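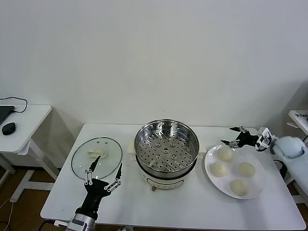
Steaming a bun is about as simple as cooking gets. The water goes in the base, the dough goes in the basket, the lid goes on top. For the team at Truvari, a small robotics firm in Indale, it has taken up most of the winter.

The firm works with two-armed machines, each hand a pair of black fingers. Moving the buns is the hard part. Raw dough sticks, sags and takes a dent from anything that squeezes it, and a bun that is dropped on its side can't be put right. "A mug forgives you," says Hildegard Hagedorn, who runs the kitchen trials. "Dough keeps a record of everything you did."

Her team logged 300 attempts at loading a basket. In 114 of them every bun went in without a visible mark. The lid gave less trouble, although clear glass is awkward for cameras and the arm sometimes closed its fingers short of the handle.

Speed is another matter. A good run takes 19 minutes - a person does the same job in well under one. Hagedorn thinks the time could be halved by April with better planning software, and she doesn't expect a machine like this in ordinary homes for 20 years.

Factories may come sooner. Öberg, which makes frozen dumplings, has asked to see the arms at work on a packing line, where the trays never move and the light is always the same. Truvari will take one pair there in the spring. The other will stay in Indale and start on washing up.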